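Programs that train robots by demonstration have adopted an accounting habit from older branches of computing. Progress is reported in episodes. A group that holds more recordings this September than it held last year is assumed to be further along, and budgets are set accordingly. Institutions which fund this work should ask for a different account, and the Keston program offers a reasonable place to begin the discussion.

Keston set out to gather examples of everyday handling tasks using two-armed machines. Its first plan, prepared at the Catport site, listed 90 tasks and allotted each an equal share of operator time. Folding a towel received the same share as opening a thin plastic bag. The towel was learned early and the recordings continued to arrive regardless. The bag was still failing when its share ran out.

Equal shares are simple to administer, and they are fair to operators, who can be scheduled without argument. They are a poor match for the material. A rigid cup presents itself in a limited number of ways. A bag creases, clings to itself and changes shape whenever it is touched, so that 20 recordings of one bag in one position teach very little about the next bag. The value of an example depends on what the collection already contains, and a plan fixed in advance cannot take that into account.

A second difficulty concerns failed attempts. Under the Mbeki guidelines, which Keston followed for its first six months, any recording in which the operator lost hold of the object was discarded. The intention was sound, as no one wishes to teach a machine to drop things. The effect was to remove nearly every instance of recovery. A system trained on clean work alone had no record of what a competent operator does after a rim slips from one finger, and its behavior at that moment was accordingly poor.

The revised procedure, adopted under the name Ellura, keeps such recordings where the operator goes on to complete the task. It also permits a site to move hours from one task to another after a weekly review on Thursday. Both changes add to the burden of labeling. Over three reviews the bag task gained hours at each, and the towel task was closed. 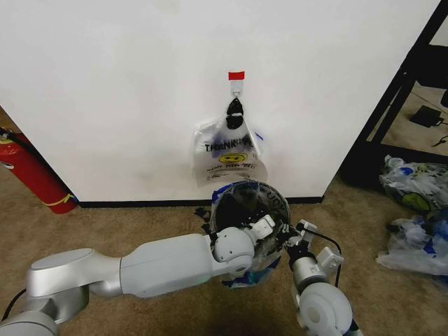

Gönül Bayram objects that open-ended allocation rewards whichever task is failing most visibly, and that a site may pour its hours into plastic bags while simpler skills go stale without anyone checking them. She would reserve a fixed portion of each week for tasks already considered finished.

The objection has merit and the reserve should be adopted. It does not restore the case for equal shares. A funding body that receives only a total learns how long the machines were running. It should also require a statement of which conditions were varied, which failures were retained and which tasks were closed, with the evidence for closing them.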